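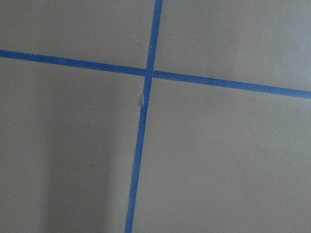 Shared table at Siment Hall gets its borders

2 min read
Print | E-mail

The long-running dispute over elbow room at Siment Hall has been settled with blue painter's tape.

Users of the big worktable at the Piltitz hall will now find it marked out in sections, after months of disagreement over whose half-finished project was occupying whose half. The hall is shared by 14 groups, most of which believe themselves to be the tidy one.

Under rules pinned up by the door, each booking comes with a section of table. Glue, offcuts, mugs and opinions are to stay on the owner's side of the line. Anything left after 9 p.m. goes into a box under the stairs, where it may be collected for a fee of $2.
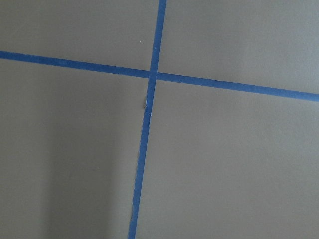 Blue painter's tape marks the boundaries, with one strip laid over the other where they meet.

The tape was chosen over paint on grounds of cost, and because the last thing painted at the hall – the side gate – still has its critics. Purists have already noted that the lines meet at something other than a right angle, and that the sections are not all the same size. A request for a re-measure has been received and, the hall says, filed.

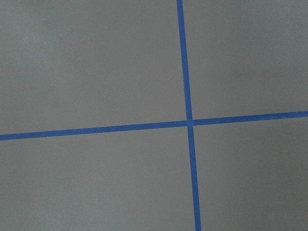
By our Piltitz reporter | 06/07/2019

The trouble goes back to December, when a model bridge by the Erkia craft circle spread across most of the table and stayed there for 25 days. The Biwott quilters, who had the next booking, cut their batting on the floor and have mentioned it since.

Both groups have agreed to the new arrangement. Neither has agreed on which section is the good one, though it is widely understood to be the one nearest the heater.

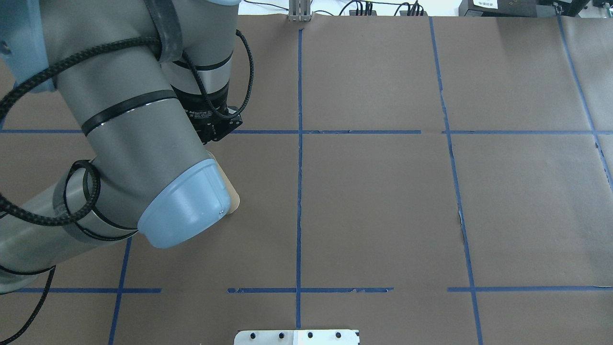 One of the quilters said she had no objection to the tape but wanted to know "who gets the line itself", as a strip that wide was enough room for a pair of scissors. The hall has promised an answer at its next meeting. Until then, scissors are to be kept in pockets or, preferably, cases.

Get Piltitz news in your inbox. By signing up to our newsletter you accept our privacy policy.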